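Hellora Home Notes
Caring for Oiled Beech Tabletops

Wipe daily with a damp cloth, then a dry one. Standing water raises the grain within the hour.

Sand raised spots by hand with 213 grit Torkier paper, always along the grain. Finish with 3000 grit between coats of oil. Use thin coats - a thick one stays tacky. Leave 6 hours between coats and keep the room near 73 degrees F.

Desk items: lift them, do not slide them. Clean the underside of a mouse at the same time as the table.

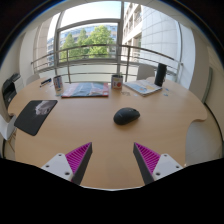
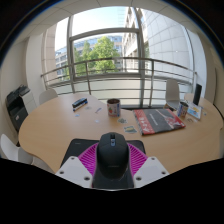
Grit under rubber feet leaves fine arcs in the finish. Buff these out with a dry pad before oiling again. Dry oily rags flat outdoors before disposal.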